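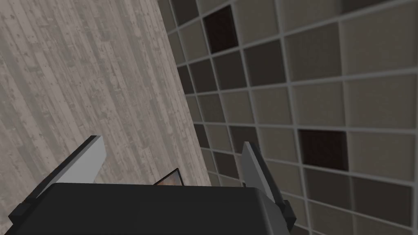
Where the boards meet the tiles

Go into any old house in Pustport and look down! The town is mad about floors, and once you've caught the bug you'll spend a whole visit staring at your feet. Front rooms have boards, kitchens have tiles, and the line between them is where the builders liked to show off.

My favourite is the old bakery on the harbour (now a tea room called Vilesance), where the tiles run out in a long slant from the door to the oven. Bakers came in with wet boots and took the shortest way across, so that's where the hard floor went. I love that. Somebody watched how people walked and then laid 587 tiles to match.

The clay came down the river from Prata, and you can still buy tiles there from the yard by the bridge. They sell seconds in crates at the back – go early, before 10, and bring a strong bag.

If you're planning a slanted join at home, lay the tiles first and cut the boards to meet them. Leave a gap of 3 mm for the wood to swell, and fill it with cork. Mine has been down two winters now and I still grin at it every morning on the way to the kettle.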